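Session 6: Reading a medicine carton
Home Care Support, Level 2 — Farkcombe Adult Learning
Tutor: Jucélia Pacheco

Bring these notes to the practical. You will also need a pen, a blank medicines record sheet and the glossary from Session 4.

## What the session covers

Many of you will work in homes where medicines are kept in a bedroom, a kitchen drawer or a carrier bag. Some of the cartons will have been bought abroad, and the printing may be in a language you don't read. You are not expected to translate them. You are expected to find the parts you can read, copy them down correctly and pass them to the right person.

## Generic name and brand name

The generic name is the name of the active substance. The brand name belongs to the company selling it. One substance may be sold under many brand names, so the generic name is the one to look for first.

Part of the generic name often describes the salt, for example *besilate* in amlodipine besilate. You may also see this spelt *besylate*. Copy the spelling on the carton and don't tidy it up.

Amlodipine is used for high blood pressure and some kinds of angina. It belongs to the group called calcium channel blockers. Swollen ankles are a common side effect and should be reported if you notice them.

## What to write down

1. The generic name, letter by letter.
2. The brand name, if you can read it. If not, write "brand name in other script".
3. The form: tablets, capsules, liquid, cream.
4. The strength, with its unit. If you can't find it, write "not found". Never fill it in from another box.
5. The pack quantity. This is the number in a full pack and tells you nothing about how many are left.
6. Batch number and expiry date. Look on the end flaps as well as the sides, and check how the date is laid out before you copy it.

Turn the carton to see every face. Printing often runs up the long side, and the strength may be on a different face from the name.

## Two cartons in one place

Deal with one carton at a time and finish its line on the sheet before you pick up the next. Blister strips go back into the carton they came from — if you find a strip that doesn't match its carton, leave it as it is and tell your supervisor.

Two different brand names can hold the same substance. A person who takes both may be taking a double dose. Ring the pharmacist before the next dose is due, and don't remove either pack yourself.

## Practice task

Work in pairs. Trinh Phan will hand out the cartons and Bence Bozsik will check the sheets. One person reads aloud, the other writes, then swap. Use the carton in the figure for your first line. Leave a gap for anything you can't find on the face shown.

Completed sheets go in the Orkard folder by 15/03/2024.

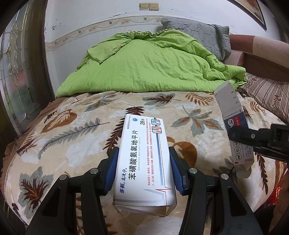
Figure 1. Carton of amlodipine besilate tablets, printed in Chinese and English. Pack quantity: 28片 (28 tablets).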